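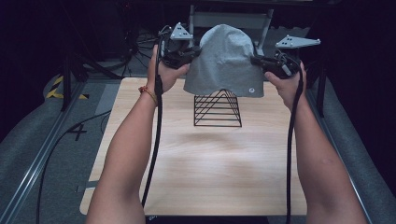 I have wanted to write about my job all summer and kept putting it off, so let me just get going. I used to fold. Eight-hour shifts of it, at Bundano, where we finish and pack soft goods for other companies. Now I teach folding, mostly to software, and I am having the best year I've had at work in a long time!

The short version: Bundano is getting a pair of automated folding stations, and the stations learn from us. We pick up a cloth with a hand-held gripper in each hand, do the job the way we'd normally do it (well, as close as you can get with pinchers where your fingers used to be), and the recording goes off to the training folks. My target is 90 good takes before lunch. The first week I got 7 in a morning and went home with a sore thumb.

What surprised me is how much I know. I never thought of draping a cloth as knowledge. But try doing it with two jaws and no fingertips, and you find out your pinky was doing half the work, smoothing the edge while the rest of the hand was busy elsewhere. Yoon-hee Myung, who has been on the line longer than any of us, can lift a cloth by two corners and have it hang right on the first try. The engineers ask her questions all day long. She got a raise out of it, too, which she told us about with great pleasure.

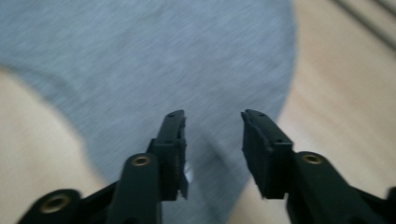
Soft fabric is the hard part, by the way. Boxes stay the shape they are. A cloth wrinkles differently every time you put it down, so the takes have to cover the sloppy starts as well as the nice flat ones. I love the sloppy ones. You get to make a mess on purpose, on the clock.

I know what you want to ask, because my sister asks it every time I see her. Yes, there will be fewer folding spots. There are 9 of us in the group now and we've been told in writing that we move to teaching, checking or repair, and I picked checking for when the recording work slows down. Llinos Beddoe went for repair and is already taking the evening class. Two people on the night shift didn't like any of the choices, and I don't blame them. I wish they had been asked earlier.

Still, my shoulders don't hurt at 4 p.m. anymore, and I get to argue with engineers about hems. In August we start on the bigger pieces, bath sheets and throws, and I've already told them my arms aren't long enough.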